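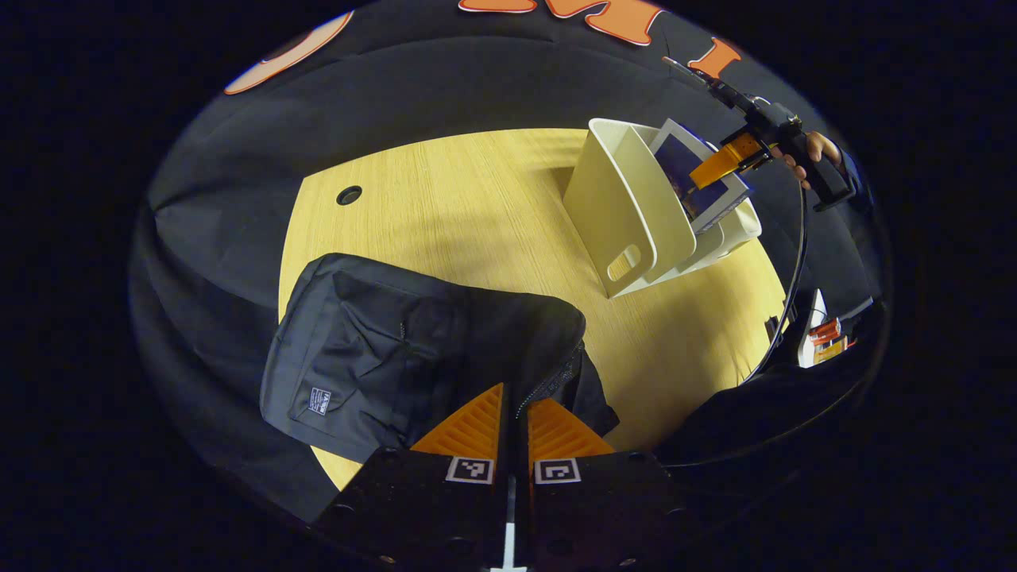

Nyokabi Okoth wrote:

> I would keep books out of the bag altogether until the very end. Every
> year I pack mine first, feel organised for an evening, and then spend
> the rest of the week unpacking the bag to get at the one I was halfway
> through. Stand them up on the table and leave them there. The bag can
> wait.
>
> Also, does anyone know if the Skernside house still has the shelf over
> the stairs? If it does I'll bring the atlas. If it doesn't I won't,
> because last time it lived on the floor of the shower room and has
> never really closed since.

Nyokabi, I'm with you on the books and against you on the bag. A bag that waits gets packed at eleven at night by someone looking for a phone charger.

What I do now, after years of arriving at Skernside with four jumpers and no socks, is put the backpack on the table a few days ahead, flat, front side up. Not to fill it. It just has to be in the way. I can't eat breakfast without moving it, and each time I move it I remember something (tick remover, the good torch, the cheque for the cleaning deposit). A bag in the hall cupboard has never reminded me of anything.

The books go in a magazine holder, the upright sort with the sloping sides and a hole in the front to grab it by. Mine is white plastic and came from Uler before they stopped doing anything smaller than a wardrobe. One book with its cover facing out is the one coming with me. If I put in a second I have to take something else out, and so far the holder has won most of those arguments. I did lose one in May and carried a history of canal dredging up and down a mountain without opening it. My neighbour at the other end of the bunk room read it, and was very decent about the parts he told us at supper.

As for the shelf: it was there when I closed up last fall, though I wouldn't put an atlas on it. It's held a kettle and a box of candles since 1995 and I think the arrangement is mostly habit. There's a proper bookcase in the back room, if you don't mind the Barasa jigsaws. We have 12 of those and not one lid that matches its box. I opened "Harbour at Dusk" last year and got through an entire wet afternoon of what proved to be a combine harvester.

A few other things while I've got you all:

The door code is 3422 again. It was changed, and then the person who changed it couldn't get in.

Please don't bring wheeled suitcases. The boardwalk has gaps, and the last one is still under there with somebody's grey pyjamas in it. A backpack you can lift with one arm is about right. If you need both arms and a run-up, take the hairdryer out.

The house has towels. It has so many towels. I don't know who keeps donating them, but if it's one of you, could you switch to teaspoons? We're down to 7 and one of those is a measuring spoon.

Slippers, yes. The floor in the kitchen is the colour of a nice warm stone and is nothing of the kind.

Anyone who wants the Drelari stove instead of the campfire for cooking should tell me before I fill the canister, and should also be prepared to light it. I've had my turn and my eyebrows have only recently come back to a normal length.

Nyokabi, bring the atlas anyway. We can press flowers in it, or flatten the corner of the hall rug, which has been after Ines's ankles for as long as I've been a member. I'll clear you a space in the bookcase next to the harvester.

I'm driving up the night before with the groceries and have room for two people or one person and a cello. Let me know which.

M.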